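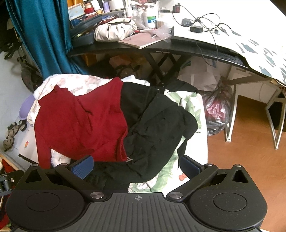
Unit 4: Comparing Hand-Held Grippers on Soft Items

Course notes, Cristian Mosquera. Revised July 2018.

Why soft items

Rigid blocks tell you very little about a gripper. Almost any two-finger design will lift a block if the fingers are parallel and the opening is wide enough. Clothing is harder. It folds, it has no fixed edge to aim at, and layers come up together when you want one. A heap on a chair or stool, with a red garment next to a black one and a blanket underneath, is a fair test for this unit.

The two grippers

You will use the Plirness and the Dimano. Both are held in the hand and both carry a camera that looks forward past the fingers. The Plirness has padded fingers on pivoting arms. The pads are blue, so they are easy to find in the recording when the cloth is dark. The Dimano has bare fingers that slide on a rail. It closes with more force but it tends to push thin cloth away before it grips.

Before you start

Check that both fingers are in view when the gripper is fully open. If one is missing, adjust the camera mount and tighten the screws again. Move the fingers through their full range by hand and feel for play at the pivots. Write down any play you find. Kevin Villanueva has the spare pads.

Procedure

Work in pairs. One person holds the gripper and the other keeps the log.

1. Open the fingers fully and stop short of the pile.
2. Name the garment you intend to pick. Say it out loud so it is on the recording.
3. Close on a fold, lift, and hold for a count of 3.
4. Put the garment down and rebuild the heap by hand before the next trial.
5. Change grippers after each block of trials - not after each pick.

The full class set is 300 trials. Your share is on the sheet from Rocío Muñoz.

Scoring

Give a trial one of three marks: clean (only the named garment moved off the pile), mixed (another item came with it), or miss. A garment that slips during the hold is a miss. Do not change a mark later after watching the recording. Put a note beside it.

Common errors

Most mixed picks come from closing too deep in the pile. With angled fingers the tips meet the cloth first, so a shallow approach is usually enough. The other frequent error is a tilted wrist, which puts one pad under the fold and the other on top of it.

For next time

Read the Panisden handout on finger pads, sections 1 to 3. Bring your log on paper.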